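Home Nail Care Tips

Polish lasts longer and comes off cleaner with a little setup. These are the habits I use at my own table, and most of them need nothing you don't already own.

Set up first
Work on a hard, flat surface at a comfortable height. Lay down a folded paper towel and get out the remover, file, base coat, color and top coat before you open anything. Crack a window.

Remove old polish
Soak a cotton pad, press it on the nail and hold it there before you wipe. Wipe from the cuticle toward the tip. Glitter needs a longer hold — wrap the finger in foil if the pad keeps slipping.

File
File dry nails only, in one direction. A 200 grit file suits natural nails. Coarser ones tend to leave a ragged edge.

Paint in thin coats
Three strokes per nail is enough: center, then each side. Wait 3 minutes between coats. Yaqin Lu, who taught me this, caps the tip with a last swipe of top coat, and mine chip less when I do the same.

Fix a smudge
Dab a little remover on a fingertip, pat the smudge flat and go over it with one thin coat.

Clean up spills
Blot wet polish with a dry towel. Don't rub. Test remover on a hidden spot before using it on any tabletop, as it can dull paint and some plastics. 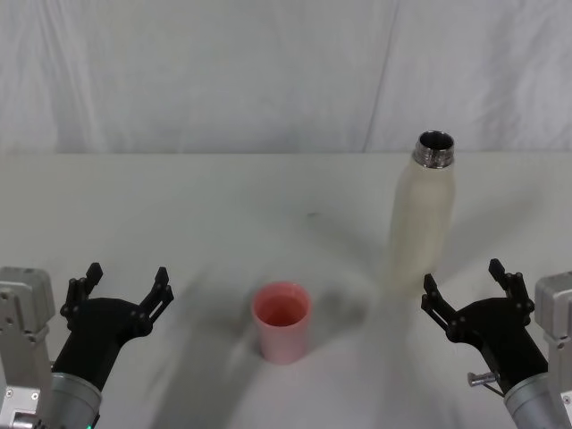
Store bottles
Keep them upright in a cool drawer, away from the window. Wipe the neck of each bottle with remover before closing it so the cap doesn't stick. If polish has thickened, use two drops of polish thinner and roll the bottle between your palms. Don't use remover to thin it.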